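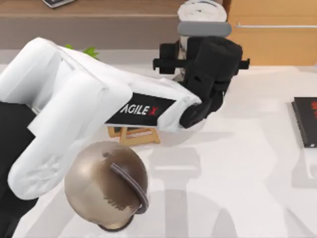 I finally watched Pruria last night, all 138 minutes that felt like 249. Vinzenz Ammann plays a retired ferry pilot who goes back to Closthorpe to sell his mother's house, and for the first hour he mostly opens drawers. I liked that part. He is good at doing very little, and the house looks lived in.

Then Tobias Kasprzak turns up as the brother and the movie gets loud. His big speech on the stairs got clapping in my theater, but I thought he did better work in Desent, where he had maybe ten lines. There were 38 of us at the late show, according to the guy at the counter, and a few left before the end.

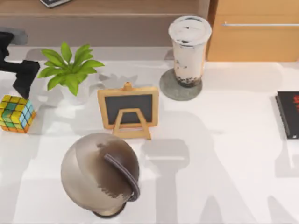 Puzzle cube and potted plant on a white table

The songs are by Selvanayagam, and they are the reason I would see it again. The one over the closing credits is already stuck in my head. I stayed until the lights came up to hear all of it.

My sister saw it in May at a preview and says that cut had a different ending, with the house sold. I think I would have preferred that one. The one I saw stops on the porch with the phone ringing - fine, but I wanted to know who was calling.

Next up is the Desent sequel, if it ever gets a date.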